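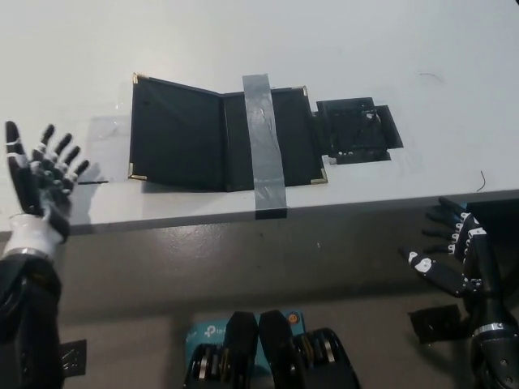 講義資料 第16号 2ページ

ロボット工学実習II 見学回の記録と補足
8月 作成:実習担当講師

先に書いておきますが、私は日本語が母語ではありません。板書と同じで、表現が少しかたいところがあると思います。意味がわからない文は、次の授業のときに質問してください。

1. 見学の概要

今回は、Marimisの公開日に参加しました。会場は本館の一階で、受付のあと、受講者は二つの班に分かれました。A班は先に講演を聞き、B班は先に実演を見ました。途中で交代しましたので、内容は両方の班で同じです。定員は48名で、私たちのほかに、別の学校からの参加者もいました。

実演の題目は「薄い物を開く・閉じる」です。使う物は、かたい表紙の黒いフォルダーです。四つの角に金色の金具がついています。このような物は文房具としては普通ですが、ロボットの手にとっては簡単な対象ではありません。理由は3節で説明します。

2. 実演の流れ

Marimisの説明によると、作業は次の段階に分かれます。

(1) 待機姿勢。両腕を机の手前に置き、指の状態を確認する。
(2) 接近。右手をフォルダーの右の表紙の近くに移動する。
(3) 接触。指先を表紙の縁に入れる。
(4) 開く、または閉じる。
(5) 手を離し、待機姿勢にもどる。

冒頭の写真で、左手は五本の指を広げて立てていて、右手は指を曲げて机の手前の縁の近くにあります。左右で手の形が違うことに注意してください。両手のロボットでは、二つの手がいつも対称に動くとは限りません。授業で使っているシミュレーターの初期設定は左右対称なので、その形に慣れている人は、ここを意識して見てください。

手の部分の色についても一つ書きます。指の節は黒で、関節のところが白くなっています。そのため、指がどこで曲がっているかを目で追いやすいです。レポートに手の姿勢をスケッチする人は、関節の位置から先にかくと、形がくずれにくいです。

3. なぜフォルダーは難しいか

講演では、Clundiaという作業計画のソフトウェアの説明がありました。その中で話された点を、私の理解でまとめます。

第一に、厚さの問題です。閉じた表紙は机の面に近く、指先が入るすき間が小さいです。人間は爪を使ったり、少し押してずらしたりして、すき間を作ります。ロボットの指先は丸いことが多く、同じ方法がそのまま使えるわけではありません。

第二に、表紙が自由に動くことです。背の部分は蝶番のように曲がりますが、金属の蝶番のように軸が決まっていません。写真でも、左の表紙は少し浮いて傾いているように見え、右の表紙のほうが机に平らについています。同じ「開いた状態」でも、左右の角度は同じではありません。Clundiaでは、開いた角度を一つの数字ではなく、幅のある値として扱うそうです。

第三に、物がすべることです。机の面がなめらかな場合、片方の表紙を押すと、全体が動いてしまいます。フォルダーの右側には銀色のダクトテープが縦に通っていて、机の前の縁を越えて下へまわっています。固定の方法は計画の前提条件になりますから、レポートの「実験条件」に必ず書いてください。「机の上に置いた」だけでは不十分です。

第四に、色と光です。黒い物の内側は、影と区別することが難しい場合があります。今回は机が白いので、外形は見つけやすい条件だと思います。しかし、黒い二枚の面の境目を見つけるのは別の問題です。角の金具は、向きを知るための目印として使える可能性があります。これは講演の内容ではなく、私の意見です。

4. 数字の確認

配布された表には、開閉の試行が497回と書いてありました。この数には、途中で止めた試行も入っています。成功率を計算するとき、止めた試行を分母に入れるか入れないかで結果が変わります。表には両方の定義がありましたが、欄の名前が似ているので、読みまちがえた人がいました。自分のレポートでは、最初にどちらの定義を使うかを書いてください。

また、「一回の試行」がどこから始まるかも大事です。Marimisの定義では、手が待機姿勢を出たときに始まり、待機姿勢にもどったときに終わります。時間を計る課題では、この定義を使います。

5. 質疑応答から

実演のあとの質疑で、授業に関係があるものを書きます。言葉は短くしました。

両手を使う利点は何か、という質問がありました。答えは、片手で押さえ、もう片手で持ち上げることができるので、固定が弱くても作業ができる、ということでした。ただし計算は重くなります。

失敗したときに何を記録するか、という質問もありました。関節の角度、指令の値、カメラの画像を同じ時刻で保存する、という答えでした。時刻がそろっていない記録は、あとで原因を調べるときに役に立たないと強調していました。前回の演習で時刻の列を消してしまった班は、ここをよく読んでください。

B班からは、紙が中に入っているフォルダーでもできるかと聞きました。まだ評価していないそうです。

6. 課題

次の二つのうち、一つを選んで提出してください。分量はA4で2枚以内です。

課題A:薄い物を開く作業を一つ選び、2節のように段階に分けなさい。各段階で、手の姿勢と、次の段階に進む条件を書くこと。フォルダー以外の物を選んでください。

課題B:4節の二つの定義について、それぞれどのような目的に適しているかを述べなさい。仮の数字を使って計算例をつけること。

提出は次の実習の開始前までです。図は手がきでもかまいませんが、左手と右手の区別を必ず書いてください。前の学期に、左右が逆のまま計算した答案が多くありました。ロボットから見た左右を使います。

7. 用語

待機姿勢:作業の前後に腕がもどる、決まった姿勢。
接触:指先と対象物が力を伝え合う状態。近いだけでは接触と言わない。
拘束:物の動きを制限すること。テープによる固定も含む。
把持(はじ):物をつかんで保つこと。今回の「開く」作業は、把持をしないでもできる場合がある。

関連資料
・第15号 指先の形と接触の種類
・第14号 Murínの移動台車 見学の記録
・第12号 Jurnikの座標系と左右の決め方
・演習用シミュレーターの初期設定について

このサイトでは、表示の設定を保存するためにCookieを使用しています。[同意する] [設定を変更する]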